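Folding Red and White Sportswear on a Soft Surface
Final report, Household Textiles project course
Bukola Okoro, Somtochukwu Afolabi, Titilayo Nwachukwu
Supervisor: Jarmo Hämäläinen

1. Background

Most folding guides assume a table. In the apartments we looked at before starting, clean clothes were usually put down on a bed or a sofa and folded there, or left there. The project asked how much a sofa seat changes the result when the load is team clothing: T-shirts, sleeveless jerseys and shorts in red, white, or both.

Team clothing was chosen for two reasons. The colors are close to each other, so pieces in a heap are hard to tell apart. The cuts are also mixed, and a sleeveless top has no sleeves to fold in, so the usual shirt method has to be changed. Washing was outside the scope. All pieces were clean at the start of a trial.

The load came from a local five-a-side club, Harnico, and held 68 pieces. Each piece was entered in a list with its type, main color, trim, and the position of its care label. The list is in Appendix A.

2. Surface

The sofa is modular, with separate seat cushions in a gray woven fabric and rounded front edges. One seat cushion was used as the work area. The weave has enough grip to hold a T-shirt in place while one corner is pulled, and this is mostly useful. It becomes a problem when a garment has to be turned over, as the lower layer stays where it is and the upper layer moves.

The rounded edge caused more trouble than the weave. Any fabric placed past the start of the curve tends to pull the rest of the garment after it. We marked a working limit one hand width in from the edge and kept folded pieces behind it. Unfolded pieces were allowed to hang over.

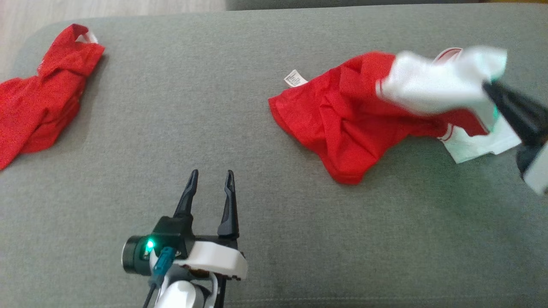 Tampere, August

The trials were run in the lounge of a shared apartment, in the afternoon, with the curtains in the same position for every session. A session lasted 20 minutes and ended at the time limit even if pieces were left over. Leftover pieces went back into the load for the next session.

3. Method

Pieces were placed on the cushion in small groups, crumpled, the way they come out of a basket. Three ways of working were compared.

Method A, take and fold. The nearest piece is picked up and folded at once. The rest stay as they are.

Method B, sort first. Pieces are lifted one at a time and separated by type before any folding. Solid red goes to the left and anything with white goes to the right.

Method C, lift and shake. Each piece is lifted clear of the cushion by a shoulder seam or the waistband, given one shake, and laid down flat before folding.

The fold itself was the same in all three. A T-shirt is laid front down, the sides are brought in to the width of the neck opening, and the length is folded in half and in half again. For a sleeveless jersey the sides are brought in only as far as the inner line of the armhole trim. If they are brought in further, the trim doubles up and the stack leans.

A fold was scored as accepted if the outline was rectangular, no label or trim stuck out, and the piece kept its shape when moved to the stack. Otherwise it was scored as rejected and the reason was noted. We recorded 183 folds in all, after removing the ones where the timer had not been started.

4. Results

Method A was the fastest per piece and gave the most rejected folds. The typical fault was a twist that was already in the garment when folding began. On a table the twist can be smoothed out with a flat hand. On the cushion the hand sinks and pushes a wave of fabric ahead of it.

Method B took longer at the start of a session. It had a clear effect on mix-ups. When two red pieces lie against each other in a heap, the boundary between them is hard to see, and under Method A a corner of the second piece was sometimes picked up with the first. Pieces with white trim were easier, provided the trim was on the outside. A jersey folded over on itself can show mainly red and be taken for a T-shirt.

Method C gave the most accepted folds. The shake removes most of the twist, and laying the piece down from above means that the cushion does not have to be used for smoothing. Lifting by a shoulder seam worked better than lifting by the hem. When a piece was lifted by the hem, the neck opening ended up underneath and the piece had to be turned.

Care labels turned out to be a useful reference point. In our load the label of a top was sewn either at the back of the neck or in the left side seam. Once the list in Appendix A had been made, a visible label told us which end of the garment was free before anything was moved. Titilayo timed a small set of picks with and without this rule. The set was too small to report as a result, but the rule was kept for the remaining sessions.

Reasons for rejection, most common first:
Twist left in the body
Trim doubled at the armhole
Label outside the outline
Piece slid over the cushion edge
Two pieces folded together

5. Placement of pieces

Two pieces side by side fit on one seat cushion without overlap only if both are bunched. As soon as one is spread flat it reaches the other or runs over the side. We therefore kept the waiting piece crumpled on the left and used the right part for laying out. The next seat along was kept for the finished stack, against the back cushion. 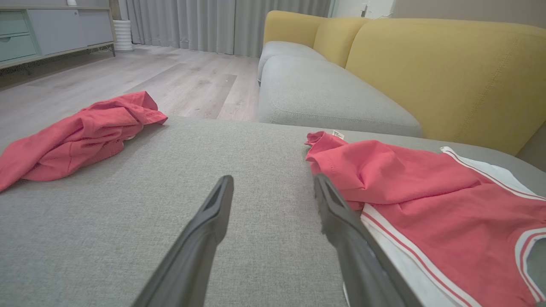
Jarmo Hämäläinen commented on the draft that the waiting piece should be moved off the seat altogether, since a heap on the left pulls the cushion cover slightly and the laid-out jersey follows. He also asked why the armrest had not been tried. We ran an extra session with the waiting pieces on the armrest. Sliding faults dropped, but the reach was longer and the session ended with more pieces left over. The comment about the cover is correct for heavy pieces such as hooded tops, which were not part of this load.

6. Sources of error

The same three people did all the folding and became faster over the project. Method C was tested last in most sessions, so part of its advantage may be practice. Somtochukwu scored most of the folds and had also done some of them. A separate scorer would have been better.

The cushion was not rotated between sessions. By the end it had a slight hollow in the middle, and flat pieces settled into it.

7. Recommendations for the club

Lift each piece by a shoulder seam, shake once, lay it down.
Separate solid red from red and white before folding if the load is over 20 pieces.
Fold sleeveless jerseys to the armhole trim and no further.
Keep finished pieces on a different cushion from the one in use.

Appendix A: Garment list
Appendix B: Scoring sheet
Appendix C: Session log, including the armrest session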